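Frequently Asked Questions
Genholm Aircraft Collection — visits, archive and restoration work

Last revised by Filippos Panagiotou, 2026-06-12

Please read this page before you write to us. Most of the letters we receive are asking the same things, and the answer to yours is probably already given. If it is not, the address of the archive desk is at the bottom.

VISITING

When is the hangar open?

From April until the end of October, every day except Monday. In winter we open only for groups that have arranged it with us. The doors close at five and the last entry is one hour before. The heating in the main hangar is weak, so also in spring please bring a jacket.

Do I need to book?

Single visitors and families do not need to book. Groups of more than ten people should write to Ourania Kouris at the visits desk, with two possible dates if you can. She will confirm one of them. Please do not consider the visit as arranged until you have her reply.

Can I sit in a cockpit?

In one of them, yes. The trainer cockpit section near the entrance is open to everybody who can climb three steps. The bomber fuselage is closed to visitors. The floor inside is original wood and we are not willing to put more load on it. You can look into the nose compartment from the platform on the left side, and the lamp there has a button which stays on for two minutes.

Is the hangar suitable for wheelchairs?

The ground floor is, and so is the archive reading room. The viewing platform is not. We have a folder of large photographs taken from the platform, and you can ask for it at the entrance.

May I take photographs?

Yes, for your own use, without a tripod. If you wish to publish them in a book or a magazine, write to us first. We have never refused, but we would like to check the caption. Too many published captions about our aircraft repeat an old mistake about the engines, and it is easier to correct this before printing.

Can I bring a dog?

Only assistance dogs, I am sorry.

THE AIRCRAFT

Which aircraft do you have?

There are three complete airframes and a number of parts. The largest is the Giannakopoulos twin-engine bomber, the second machine of a very small series. Then comes the Ponda trainer, a two-seat biplane with fabric covering. The third is a glider built by a school club, and its history is not well known to us. If somebody in your family flew in it, please write!

Is the bomber a replica?

No. The center section, the rear fuselage and the tail are original. The outer wings were rebuilt from drawings, because the originals were stored outdoors for many years and nothing remained of them except the metal fittings. These fittings were cleaned and used again. Everything that is new has a small green mark on the inside, so that a future restorer will not be confused.

Why are the two engines different?

This question comes nearly every week. The left engine is the type which was installed at the factory. The right engine is a later version from the same family, with another position of the carburetor and a different exhaust. When the aircraft came to us it had no right engine, and the search for a correct one took so long that the collection decided to install what was available. We still look for the correct type. An incomplete one would also help.

Did this aircraft ever drop bombs in war?

We have no evidence for it. The logbook has 60 entries, and all of them are training flights, transfer flights or tests. One page was removed with a knife, and people like to imagine what was written there. Mamta Chauhan compared the dates with the squadron diary, and the missing days were days of rain. I think it is fair to say that the page will not change the story very much.

What color was it originally?

Dark olive on top, and unpainted doped fabric below. The gray which you see on the tail is from a later repaint. We left it there on purpose, since it covers older stenciling that could be damaged if the gray is taken off. For the model builders who ask about it: no, we cannot give you a number from a modern paint range. Under our lamps and under the sun the olive looks like two different colors, and I would not trust any number that was taken from a photograph.

How many crew did it carry?

Four in the design, three in most of the flights. The fourth place was for a rear gunner, and in training it was often left free to save weight.

Will it fly again?

No. The question was studied seriously in the beginning. To make it airworthy we would have to replace the main spar and almost all of the fuselage frames, and after this it would be a new aircraft with an old tail. The engines can be turned by hand, and we do this every month to keep the oil on the inner surfaces.
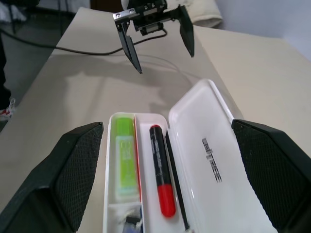
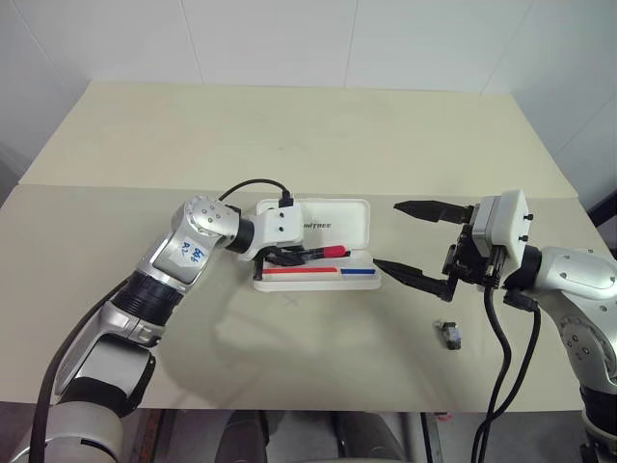

THE ARCHIVE

What is in the archive?

Drawings, logbooks, letters from the factory, pilots' photographs and a long row of parts catalogs. The drawings of the Giannakopoulos bomber are complete for the wings and the tail, but not for the fuselage. Of the Ponda trainer we have only the handbook and the rigging sheet. There is also a box of sound recordings with former mechanics, which is partly transcribed.

Can I read the documents at home?

A part of them is scanned and we can send you the files by e-mail. The big drawings are not scanned. They are on tracing cloth, which does not like to be unrolled too often, and our scanner is too small for them anyway. For these you must come to the reading room. Eirini Mitsotakis-Vlachou is there on Wednesday afternoons, and she needs a week to bring the rolls from the store.

How do I ask for a file?

Write the name of the aircraft, the part in which you are interested, and what you need it for. "Everything about the wings" is difficult for us. "Rib spacing of the outer wing, for a model in 1:48" is very good, and you will have a quick answer.

Do you charge for this?

Files by e-mail are free for private persons. For publishers there is a fee, and we send the list on request.

My grandfather worked at the Gravia airfield. Do you have his name?

Perhaps. We have the staff lists of the repair shop, with some years missing. We do not have the lists of the flying personnel, which stayed with the military. Send us the full name, the year of birth and, if you know it, the trade. Please write the name also in the original alphabet, because the clerks at Gravia changed the Latin spelling from one list to the next.

RESTORATION AND HELPING

Can I work on the aircraft?

You can join the workshop on Saturdays if you are over sixteen. You do not have to know about aircraft. Someone who can sew evenly is as useful to us now as someone who can weld, because the lower wing of the trainer is waiting for new fabric. Chrysoula Mavromatis leads this work and she will teach you the stitch. She will also ask you to undo it if it is crooked — this happened to me more than once.

What should I bring?

Closed shoes and clothes that can become dirty. Tools are in the workshop. Please do not bring your own adhesives or cleaners, even when you had good results with them at home.

I have an old part in my garage. Do you want it?

Very possibly. Send us a photograph with a ruler next to the part, and another one of any numbers stamped on it. Please do not polish it before! The old paint and even the dirt can tell us from which machine it came. Ammunition, flares and instruments with glowing dials must not be sent by mail. If you have something of this kind, leave it where it is and call your local police or fire service.

Do you buy parts?

Seldom. We have a small budget for engine parts only. More often we exchange, and a list of our duplicates is at the entrance.

My question is not answered here. What now?

For visits write to the visits desk, and for everything about documents, parts or family history write to the archive desk, Genholm Aircraft Collection. Please allow two weeks. In April it can be longer, when the hangar is being prepared for the season and all of us have a broom in the hand.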